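Plernside Compact Bathroom Set
Section 4: Placing the toilet and the vanity cabinet

By now you should have both large boxes open and the packing paper cleared out of the way. If you haven't checked the parts against the sheet in Section 2, please go back and do that first. It takes a few minutes, and finding a missing bolt now is a good deal nicer than finding it with the toilet half in place!

You'll want a second pair of hands for steps 3 and 4. The tank and bowl are heavier than they look, and the cabinet, while lighter, has a way of twisting when one person tries to carry it alone.

Before you start

Turn off the water at the shutoff valve and lay an old towel over the floor where you'll be working. Keep a tape measure, a pencil, a level and an adjustable wrench within reach.

1. Mark the center of the floor drain on the wall behind it with a light pencil line. The toilet gets centered on this line, and everything else in the room is measured from it.

2. Measure from the pencil line to the near side of the spot where the cabinet will go. You need at least 795 mm. If you have a little more than that, wonderful, leave it; the extra space makes mopping so much easier.

3. Set the toilet down over the drain, lowering it straight and slowly, one person on each side. Keep the lid closed while you do this so it can't swing open and catch your chin.

4. Bring the cabinet in and stand it on the other side of the room from the toilet, with its back just shy of the wall. Don't push it tight yet. You'll need to get your arm behind it in Section 5, and it's no fun to drag it out again. 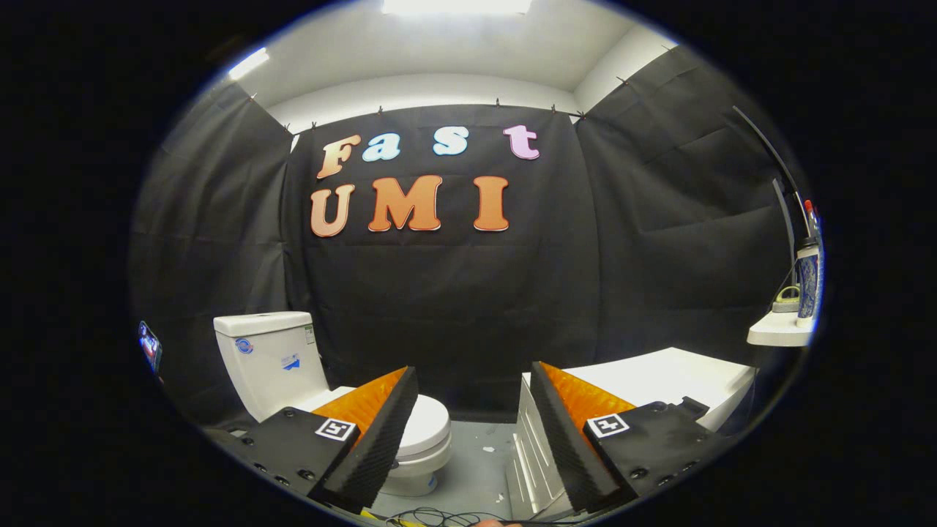

5. Open and close the toilet lid a few times, and then sit down (really, please do) and see how your knees and elbows feel. Ya-wen Lam on our fitting team asks every customer to do this, and it's surprising how often people decide to shift the cabinet over by the width of a hand.

6. Lay the level across the cabinet top, first side to side and then front to back. Turn the adjustable feet until the bubble sits in the middle both ways.

7. Tighten the toilet's floor bolts by hand, then give each one a quarter turn with the wrench, going back and forth between the two sides.

CAUTION: Stop as soon as the bolts feel snug. Too much force can crack the base, and a cracked base can't be repaired.

CAUTION: Don't stand or kneel on the cabinet top to reach the ceiling or a high window. Use a step stool.

Notes

If you're hanging curtains or any other fabric in the room, leave a hand's width between the hem and the back of the toilet so you can still reach the valve.

Paper labels come off most easily with warm water and a soft cloth. Leave the water on them for a minute or two and peel from one corner. Scouring pads will dull the finish, so keep those for the kitchen.

Spare feet for the cabinet are part number 268, and the floor bolt kit is 233. Both can be ordered from Prendico by phone or at the counter. Have your order slip handy when you call, and ask for Jailson Bragança if your floor is very uneven, as he keeps a box of taller feet under his desk.

Go on to Section 5, Connecting the water supply.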